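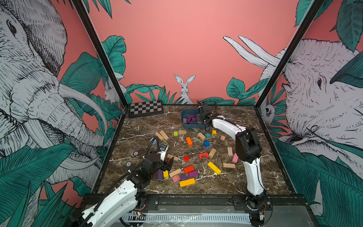
**Wallpaper and the Waiting Room: What Patients Notice**
Zoi Psarras, Design and Community, Friday, January 22, 2021

When I started this project in October I thought I would be writing mostly about color, and I was ready with a whole shelf of library books on it. What people wanted to tell me about, though, was pattern — leaves, birds, stripes, the border their grandmother had in the hall!

I left 200 survey cards at the Orton and Griltivwood clinics, and the front desk staff at both were very kind about handing them out. Orton has plain walls and Griltivwood has a printed paper with a woodland design. I also visited each clinic 4 times, always in the morning, and sat with my notebook for an hour.

Parents at Griltivwood often pointed things out on the wall to their children. At Orton they mostly reached for the magazines (which were rather old, I'm afraid). My interview notes are in Appendix B.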